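Chapter 4
Taking Things Apart: Service Tasks on the Shop Floor

4.1 Why disassembly is a separate problem

Most of the work that robots do well in factories is assembly. Parts arrive clean, in a known order and at a known position. Chapter 3 showed that under these conditions a fixed program is often enough, and that sensing is added mainly to catch errors.

Service and recycling work runs the other way. The product has been used, moved, repaired and sometimes altered. Screws may be missing. Cables lie where the last person pushed them. Two units with the same model number may hold different drives, and a clip that opens easily on one may be stiff on the next. A program written for the first unit cannot be assumed to fit the second.

The desktop computer is a useful test object for this kind of work. It is common, it has a rigid case, and many models were designed to be opened without tools. The hard drive is usually the first item of interest to a recycler, who must remove it before the rest of the machine can be shredded or sold. In a colored plastic caddy, the drive is also easy to tell apart from the metal and circuit board near it.
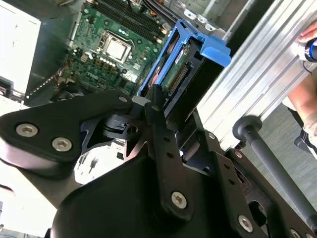
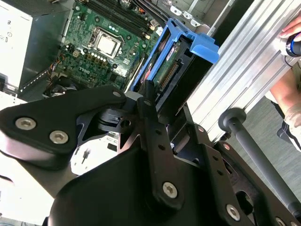 Figure 4.1 Hard drive in a blue caddy, with the computer case open and the gripper at work. Note the processor socket and memory slots on the motherboard beside the drive.

4.2 What the task requires

Removing a drive takes a trained technician very little time, and few technicians could list the steps without stopping to think. Written out for a machine, the task has four stages: locate the caddy, close on it, release whatever holds it, and withdraw it along a path that clears the cage and the cables. Each stage can fail in its own way, and a failure in one may not show until the next.

Marthinus Buthelezi, in his study of the Rorstead recycling line, logged 165 attempted drive removals by a single arm. Of these, 78 were completed without a person stepping in. The largest group of failures came at the release stage, where the gripper held the caddy firmly but pulled at the wrong angle. Poor recognition of the caddy caused only 2 of the failures.

These results bear on the question raised at the start of this book, whether machines can yet do ordinary chores. On the Rorstead figures, the arm could do the job less than half the time unaided. Whether that is acceptable depends on the cost of a stalled unit and on how many arms one worker can watch. The Joubert method for estimating this cost is given in Section 4.5.

4.3 Terms used in this chapter

Compliance: the degree to which a gripper or arm gives way under load.

Intervention: any action by a person that changes the state of the work or the robot during an attempt.

Withdrawal path: the line along which a part must travel to leave its seat without contact.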